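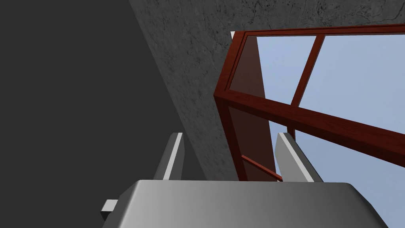 Gripper view, fingers empty, window frame to the right. Rendered in Stolska.

Stolska is a simulation package for two-armed manipulators, sold by Meltow on an annual licence. I ran it for 18 days on a mid-range workstation. Installation is a single archive and a licence key -- no account required.

The gripper view is the stronger of the two supplied. Glass, grey stone and varnish-coloured timber are rendered well enough for vision work, and colour settings can be varied per run. It held 50 frames per second with shadows on.

The wider view takes in both arms, the floor and the table.

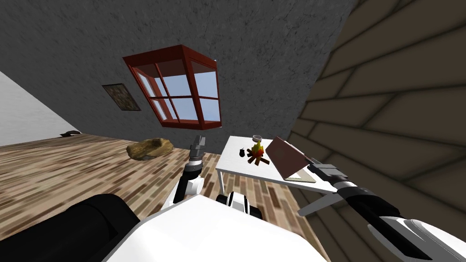 Small props such as the campfire and the mouse-sized figurine keep their colour and outline at this distance. Camera roll is set in a text file, in degrees, and there is no on-screen preview. Contact between finger and tabletop was stable in my tests. Thin objects lying flat were less so, and needed a shorter time step.

The manual runs to 533 pages and has no index. Support answered one query in nearly 90 minutes.

Recommended for labs already comfortable with config files.

Reviewed by Enikő Szénási

Recent reviews
Orkport motion planner, second release
Vincze bench power supply
Meltow licence server

Contact | Copyright | Back to top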